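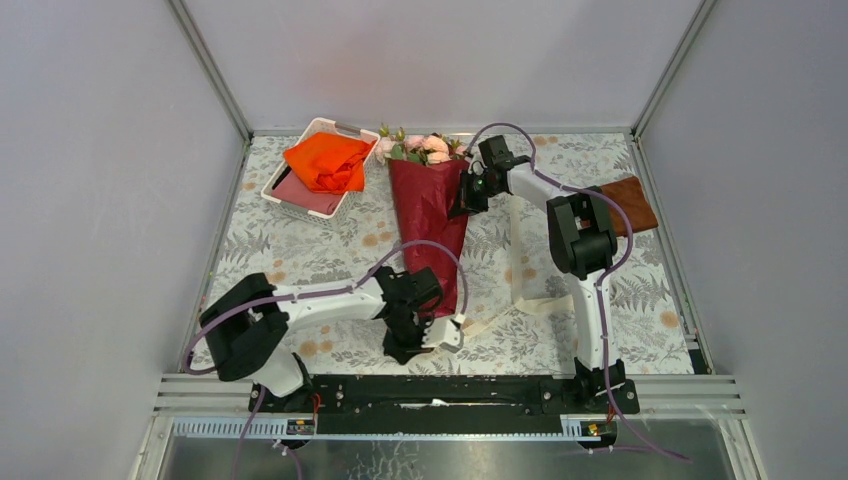 Pink roses in dark red paper, beside the laundry basket.

Home Old Courthouse Stuff Family Lines Maps About Write to Me

December
Posted by the Ekau Road Blogger

So I finally got back to the judge! A few of you have been asking since the summer, and I kept saying I was waiting on the county, which was true for a while and then it was mostly me not wanting to drive over there in the heat. But I went, I spent a whole day in the records room at Radatby, and I came home with a sore neck and a pile of notes I can barely read.

Quick catch-up for anybody new. The judge was the first man to hold court at Ekau, back when Ekau was a ferry landing and a couple of log buildings and hadn't been made a county seat yet. He's in the old county history for all of one paragraph. It says he was born in western New York, read law in an uncle's office, came south by boat after his first wife died, and "dispensed justice with a firm hand" until a fever took him. That paragraph has been copied into every book and web page since, firm hand and all, and I wanted to know what was behind it.

Well, the docket book is what's behind it, or part of it. It's a tall skinny thing with a leather spine that comes off on your sleeves. The clerk brought it out on a foam cradle and told me I could turn the pages myself if I went slow (I went very slow). His first term at Ekau had 18 cases on it. I'd been picturing duels and land fraud and I'm sorry to report that it's mostly hogs. Hogs in somebody's corn, hogs with the wrong ear mark, one hog that seems to have been sold to two different men at the same landing. There's a slander case too, which I was excited about, but the clerk of the day wrote down only that it was settled and who paid the costs.

The handwriting changes partway through and I think the second hand might be the judge's own. I'm going by the capital E, which has a little hook at the bottom, and I've seen that same hook on a letter he signed. I'm no expert. If anyone reading does handwriting from that period, please write to me, I'll send you my tracings.

Now the letters. I'd known about a bundle of them at the library in Etunell, some 30 miles up the river, and I always assumed they were about court business. They're almost all to his sister back in New York! She must have saved every one, and then her grandchildren sent them down here when the Etunell library opened. He complains about the water. He complains about the price of paper. He asks her for apple seeds at least four times, and I never did find a letter saying they came. In one he says that he held court under a tree on account of the smoke indoors and that a juror fell asleep against the trunk, and he couldn't decide whether to fine him or "let the poor man have his rest." He let him sleep. I like him a lot more than I did when he was a paragraph. 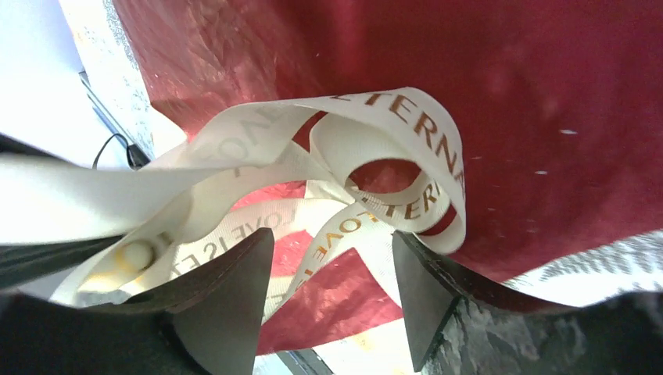 White ribbon with gold lettering, up against glossy red.

The part I'm stuck on is his death. The county history says fever, and it gives the place as Ekau. But there's a store ledger from Kälin, the old trading house on the Radatby side of the river, and it has him buying nails, coffee and a pair of boots a good two months after he was supposed to be in the ground. Same name, same "Esq." after it, and the account gets paid off the next spring by his widow. So either the history has the date wrong or somebody was running up a bill in a dead man's name – and given all those hogs I wouldn't rule it out.

My guess is that the date is wrong. The man who wrote the history was working from what old folks told him decades later, and he mixes up floods and elections all through the book. He also says the judge had nine children, and I can only find seven, one of them a stepson from his second wife's first marriage. I've gone through the probate file twice. It lists the heirs for the guardianship and seven is what it says. Maybe two died little and never made it onto paper. That happened so much back then, and it makes me sad every time I run into it.

Speaking of the probate file, his law library is in the inventory. He had 11 books on the law, a Bible, a book on surveying, and "one lot of newspapers, spoiled." His saddle was worth more than the whole shelf! The books went at auction to another lawyer at Radatby and I'd give a lot to know where they ended up. I did ask at the antique place across from the square, and the lady there laughed at me, in a nice way.

Things still on my list, mostly so I'll remember: check the Kälin ledger for the year after, see if the church at Etunell kept a burial book, and look for the deed to the lot where the tree was. I've got an idea it's the lot where the feed store parking is now, but I'm going off a sketch map with no scale on it.

The records room is closed for the last part of December, so the ledger will have to wait. If your people were at Ekau early and you've got a shoebox of papers somewhere, you know where to find me. The Write to Me page is working again, I checked it this morning.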